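Fire door and exit route check, Kubiak building, ground floor
Inspector: Kirsten Hawthorne
Work order: 2765
Period: March

Status codes: P = pass, F = fail, N = not checked this visit.

## 1. Door leaves and frames

- [x] Leaf free of splits, holes and unapproved fixings — **P**
- [x] Rating label present and legible — **P**
- [ ] Gaps at head and jambs within tolerance — **F**
 Comment: stockroom door binds at the head on the latch side. Hinge screws have backed out. Tighten, then measure again before planing anything.
- [x] Rating confirmed against door schedule (60 minutes, stair enclosure) — **P**

## 2. Closers and latching

- [x] Door closes fully from any angle — **P**
- [ ] Latch engages without a push — **F**
 Comment: stair door stops short of the strike when the lobby fans are running. Closer is a Jekley unit, latching valve already near the end of its travel. Adjust by a quarter turn at most. If it still fails, replace the closer.
- [x] No wedges, hooks or tied-back handles — **P**

Closers were tested with the ventilation on and again with it off. Earlier reports record only the second condition, so the results should not be compared line by line.
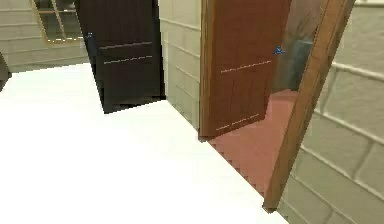
Seals were checked with the door shut and a strip of paper drawn along each edge. Paint on a seal counts as a fail even where the strip grips, as painted seals may not expand evenly.

## 3. Seals and glazing

- [x] Intumescent strip continuous — **P**
- [ ] Smoke seal free of paint — **F**
 Comment: meeting-room door, hinge side. Replace full length; do not scrape.
- [x] Glazing beads tight — **P**

## 4. Exit route

- [x] Clear width kept along full route — **P**
- [x] Exit signs lit on mains — **P**
- [ ] Exit signs lit on battery — **N**
 Comment: test switch is behind the locked Prerkum panel. Key requested.

## Actions

1. Hinge screws and closer adjustment: Hernomero, within 2 weeks.
2. Smoke seal: order with next parts delivery.
3. Battery test: K. Hawthorne, on receipt of key.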